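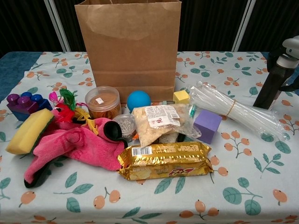 by Nesma Tahiri

How I Get Candle Wax Out of a Tablecloth

I've dripped wax on pretty much every tablecloth I own, so I've had practice! The good news is you only need a plain brown paper bag and an iron.

First, let the wax go completely hard. I know it's tempting to wipe it while it's runny, but you'll just push it deeper. If you're in a hurry, put an ice cube in a sandwich bag and hold it on the spot for a few minutes. Then scrape off what you can with a butter knife (the dull one, please).

Cut two pieces from the paper bag and stay away from any printing, which can transfer to the cloth. One piece goes under the stain, one on top. Set the iron to low, no steam, and press for a few seconds at a time. You'll see a greasy patch come through the paper. Move to a clean bit and keep going until nothing more shows up.

Colored candles usually leave a faint mark. I dab a little rubbing alcohol on it with a cotton ball, after trying it on the hem first, and then wash as the label says. Check the spot before it goes in the dryer, and if you can still see it, dab and wash again. My red Christmas candle took three rounds.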